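The arm in the spare room

Chathurika Siddiqui answers the door with a punnet of strawberries in one hand and apologizes for the smell. "It's jam," she says. "Everything that gets squashed goes in the pot. I've made a lot of jam."

Her robot lives in what the floor plan calls a bedroom. She bought the arm secondhand in February from Bimano, a dealer that clears out closed labs, and it came with no manual and a controller that would only talk to a laptop older than her marriage. The gripper was extra. So was the power supply, which she learned on the day it arrived without one.

"I paid $2,987 for the lot, and I told my husband a number that rhymed with it."

By day she does payroll software. The arm gets Wednesday evenings, plus whatever she can steal from the weekend. She has named the project Talukder, after the street she grew up on, and the code that runs it is split into 28 files, four of which she says she understands.

Why strawberries? She tried wooden blocks first and got bored in a week. "A block doesn't care. You can be off by a mile on the force and the block just sits there. A strawberry tells you exactly what kind of person you are."

The first version of her grip routine closed until the motor met resistance and then, in her words, kept going out of spite. She rewrote it to stop early. It stopped so early that the fingers closed on air, lifted, traveled over to the bowl and opened with great ceremony.

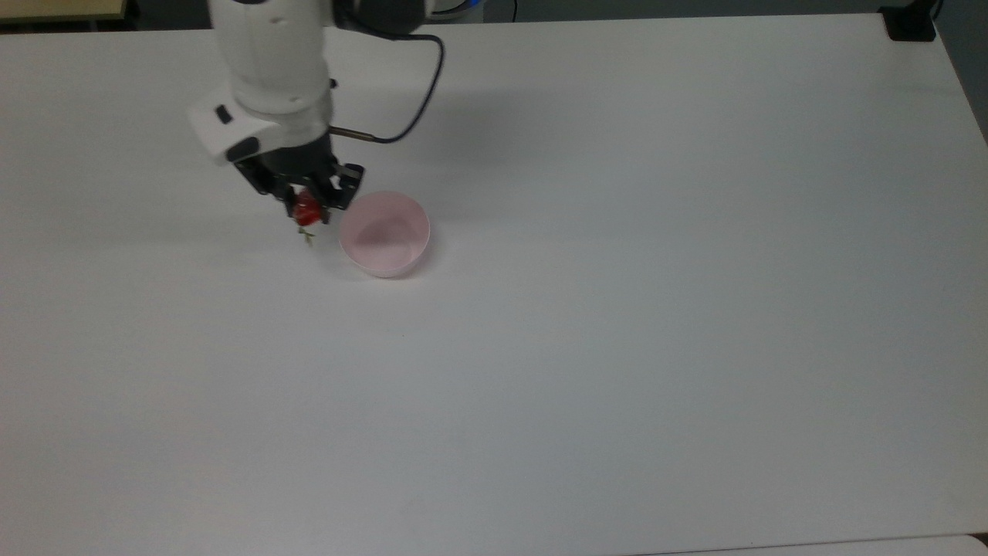
Stem down, bowl to the right: Siddiqui's arm with a berry in its two-finger gripper.

Which way up the fruit goes has been a long argument on the Starkora forum, where she posts her results. One camp wants the berry held by the leaves. Siddiqui tried it and found that leaves come off. She now grips the body and lets the stem point wherever it likes, a position that has earned her some stern replies.

"There's a man on there who writes to me about calyx damage. He has never built anything. I look forward to his messages very much."

The table cost her more thought than the arm did. She wanted plain white, so the vision code would have nothing to confuse with fruit. It worked until the afternoon sun came round and the software began reporting strawberries in the shadows. She hung a blackout curtain, and the room hasn't seen daylight since spring.

The cable is a sore point too. She used to tie it tight to the arm, until a wrist rotation pulled the connector clean out. It has slack now. "It looks like I forgot to finish. I've decided that's a style."

Her best run so far is 14 berries in a row, all delivered without a bruise she could find. The fifteenth she describes as "more of a sauce."

She is waiting on a pair of soft fingertips from Trelent, a two-person shop that molds them to order. They are late. In the meantime she has been adjusting the closing speed by tiny amounts and writing the results on the back of an electric bill.

I ask what she'll do when it works every time. She thinks about it while picking a leaf off her sleeve.

"Raspberries," she says, and goes to stir the pot.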